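Gripper width signal lags behind the pose in recorded demos, policy closes too late

Posted in Control and Learning by sadport_lab

We are training a small imitation policy from demonstrations made with hand-held grippers, one in each hand. The task is picking up small orange balls from a white table and putting them in a tray. We have 456 demonstrations recorded. Pose comes from a tracking process, and gripper opening comes from an encoder over a cable to the recording PC. Both streams go into Caltis, which we use for logging and for exporting training data.

The problem is on playback. The arm goes to the ball well enough, but the fingers close late. By the time they shut, the wrist has already started to lift, so the fingers close on nothing or clip the top of the ball and it rolls off. It happens on both sides but is worse on the left.

Things I have tried:

Training for longer. No change.

Lowering the playback speed to half. The grasp works more often but the whole thing is painfully slow.

Predicting shorter action chunks. This made the motion jerky and didn't fix the closing.

I plotted pose and width together for a few episodes, and the width does seem to trail the wrist motion. I can't tell if that is how people pick things up or if it's a fault in the data. Is there a standard way to check, and do I need to record everything again?

Exporter settings are the defaults. The output rate is the pose rate, and width is resampled with "hold last".

Đồng
Member

Try adding noise to the gripper action during training, it helped with mine. Also check your learning rate. We had something like this with a drawer task and it went away after we normalised the width between zero and one. Not sure that is your problem but it's quick to try.

cluvumbridge_controls
Regular contributor

You almost certainly don't need to record again, but don't train any more until you've sorted out the timing. Noise and normalisation won't move a signal that is in the wrong place on the time axis.

There are usually two separate delays here and people tend to mix them up.

The first is in the recording. If the width message is stamped when the PC receives it, and the pose is stamped when it is measured, the width will be late by however long it sat in the driver and the buffer. "Hold last" then adds up to one more width sample on top. A left side that is worse than the right makes me suspect two devices sharing one hub, with the left one being read second. Look at the raw timestamps before export. If the left messages arrive in bursts with gaps between them, that's the hub or the read loop.

The second is in the playback. Your robot gripper takes time to close after it gets the command, and the arm also has a delay, but they are not the same delay. If the gripper is the slower of the two, you get exactly what you describe even with perfect data.

Measure them one at a time. For the recording side, do this with each hand:

1. Start a recording with the fingers open and the hand still.
2. Tap the closed fingers sharply on the table so that the pose shows a clear spike, then at the same moment let them spring open. It takes a few goes to get the feel of it.
3. Repeat until you have five clean taps.
4. Cross-correlate the vertical velocity from the pose with the rate of change of the width. The peak gives you the offset.

Your timing between tap and release will vary a bit, so use the median of the five. If you want something less dependent on your hands, put the fingers in view of a camera whose clock you trust and compare the first image in which they move with the first change in width.

Don't try to get the offset from the demos themselves. We do a similar two-handed ball task, where one hand may already be holding a ball while the other is still open and waiting over the table.
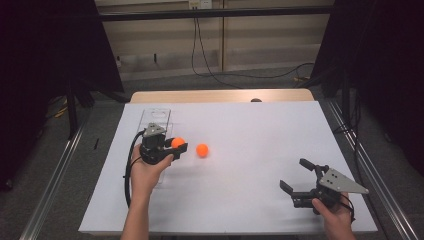
In episodes like that the idle hand gives you long stretches with no change in width at all, and the correlation picks up on whatever small wrist movement happens to be there. You get a number out of it, and the number means nothing. People also slow down before they close, by different amounts each time, so some of the lag on your plot is normal human behaviour and you want to keep that part.

Once you have an offset for each hand, apply it at export. In Caltis there is a per-channel time shift in the exporter config. Set left and right separately, and check the sign on one episode before you run all 456, as it is easy to double the error by mistake. I would change "hold last" to linear for the width while you are in there.

For the playback side, send a step command to the gripper and log when the reported width starts to change. Do the same for the arm with a small move. Take the difference and send the gripper commands that much earlier. If you predict chunks, this is only a matter of reading the gripper value from a slightly later index than the arm value. No retraining is needed for this part, so you can tune it on the robot in an afternoon.

One more thing to check is the mapping from hand-held width to robot width. With a small ball, the recorded width stops at the ball's diameter because the ball is in the way. If you send that same width to a position-controlled gripper, it will only just touch and the ball can slip out. That looks a lot like late closing. We subtract 3 mm from the command whenever the width has been steady and below the open threshold - crude, but it holds the ball.

sadport_lab
Original poster

Thanks, it was mostly the recording. Both grippers were on one hub and the read loop blocked on the right before getting to the left. I've moved them to separate ports and put the measured shifts into the exporter for the old data. Retraining on the shifted set now. The squeeze offset made a difference straight away, even with the old policy. I still have to do the step test on the arm.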